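Home and Shared Shop Builds > Humanoids > Basket tipping, or how I spent March

trulley_bench
Joined the long list of people who own a walking robot and use it to move plastic baskets. Mine lives in the shared shop, in the corner with the white wall, and its whole job at present is to pick up a mesh storage basket, turn it over above a small round table, and put it back down without taking the table along.

Hardware first, so we can get the arguing out of the way. Two arms, two legs, black multi-finger hands, the wrist adapters are my own. Every joint talks to a controller I call Graltar, after the noise it makes. Wrist cameras on the hands and one up at the head.

The tipping motion is a recorded path with a correction on top. I walk the arm through it by hand, save the waypoints, and the correction nudges the wrist toward wherever the head camera thinks the table is. With an empty basket it's fine. With anything in the basket, the wrist lags on the way over, then catches up all at once near the end like a teenager who has heard there's food. I've logged 268 runs and the lag is in nearly every loaded one.

Things I've tried: slower path (lags slower), stiffer gains on the wrist (buzzes), moving the grip point closer to the middle of the long side (hand gets in the way of its own camera), swearing.

horrocks_lane
What does the grip look like when it's up? Last time one of these threads went four pages before we learned the poster was holding the thing by one corner.

trulley_bench
Fair. Wrist view and head view.
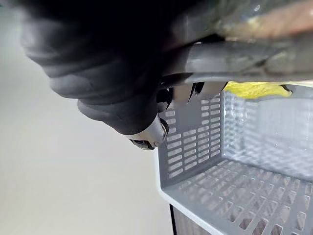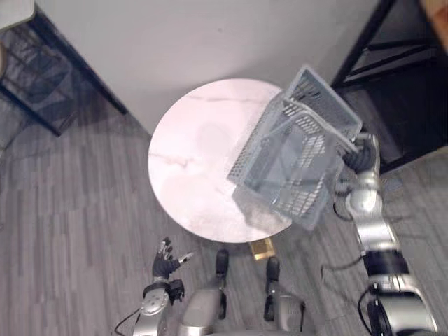
The path I'm running has nine waypoints, and the trouble always sits between six and seven, where the wrist has to roll and the elbow is supposed to stay put. It doesn't stay put. I think the elbow gives a little, the correction sees the error and blames the wrist, and the wrist does what it's told with great sincerity.

Meinir Nicholas
You're holding it by the end. That's your lag. All the weight is out on a lever and you're asking the smallest motor in the arm to win an argument with it. Use both hands. You paid for two.

trulley_bench
I did pay for two. The left one is on a separate loop, and when I run them together they disagree about where the basket is by the width of a thumb. Something has to bend and so far it has been the basket.

Meinir Nicholas
Then calibrate the left one. You're tuning gains to avoid an afternoon with a checkerboard.

trulley_bench
I feel seen.

Gareth Hulme
Going to disagree with Meinir, which I do about twice a year and usually regret. One hand is fine for a plastic mesh basket. It weighs nothing. I've done the same job with a weaker wrist on an Arus arm and the fix was in the path. You've got a roll and an elbow hold fighting each other between six and seven. Drop the hold. Let the elbow go where it likes and constrain only the hand. Half of these wobbles are people insisting on a nice looking elbow.

Also check your cable slack. There's a loop standing off the side of that right arm. If it pulls tight partway through the roll, you'll get a drag that lets go suddenly, and that's your teenager.

horrocks_lane
Seconding cable. It's always cable. I once rewrote an entire filter over a zip tie.

Meinir Nicholas
It weighs nothing EMPTY, Gareth. The post says the lag shows up loaded. An empty basket would drag the cable exactly the same amount.

Gareth Hulme
Not if the arm sags under load and takes a different route to the same place. But all right, that's a point.

pegboard_pat
Unpopular view: tip the table. Put a hinge on it. Robot pushes a lever. No grip, no roll, no wrist, done by lunch.

trulley_bench
Pat, that's a robot that pushes a lever. I have a finger for that.

pegboard_pat
And it cost you how much less?

trulley_bench
Moving on. What load should I be testing with? I've been using whatever soft stuff is lying in the basket, and I suspect it's not doing me any favors, as it shifts when the basket turns.

horrocks_lane
Strap something down. A 100 gram calibration weight tied to the floor of the basket, through the slots. Then add another. If the lag grows in step with the weight, Meinir's right. If it jumps in at one spot no matter what, Gareth's right. If neither, Pat gets to build the hinge.

Meinir Nicholas
Good test. Log motor current on the wrist while you do it. If it's sitting at the limit, no amount of path fiddling will help you.

trulley_bench
Okay, one evening later. Tied weights, 40 runs, current logged.

With one weight, small lag. With two, more lag. With three, the wrist current goes flat along the top of the chart through most of the roll and stays there looking embarrassed. So that's one for Meinir.

But I also clipped the cable loop higher up the forearm for the second half of the runs, and the sudden catch-up at the end got much softer. It still lags, it just arrives like an adult. One for Gareth, I suppose. I haven't dropped the elbow hold yet because the first time I tried it the elbow went looking for the shelving.

Gareth Hulme
Put a soft limit on it. Let it wander, but within reason. And move the table away from the wall a bit if they'll let you, that corner looks tight.

Meinir Nicholas
Flat current means saturated. You are out of wrist. Two hands or a shorter lever, pick one.

trulley_bench
Shorter lever for now. I'm going to remount the wrist camera on a bracket so I can grip nearer the middle and still see something other than my own knuckles. Horrocks, do you still have the drawing for that offset bracket you posted? The link in the old thread is dead.

horrocks_lane
Somewhere. It was for a narrower wrist, so you'll need to open up the clamp. Print it with more walls than you think, mine cracked at the screw holes and I found half of it under the bench. Will dig it out tonight.

pegboard_pat
Hinge drawing also available.

Meinir Nicholas
What's the log rate on that current trace, by the way? If it's averaged, you might be hiding peaks.

trulley_bench
2,000 samples a second raw, but the chart I was reading is smoothed. I'll pull the raw file and post it with the bracket results. And yes, I've borrowed a checkerboard. It's leaning against the toolbox where I can't avoid looking at it.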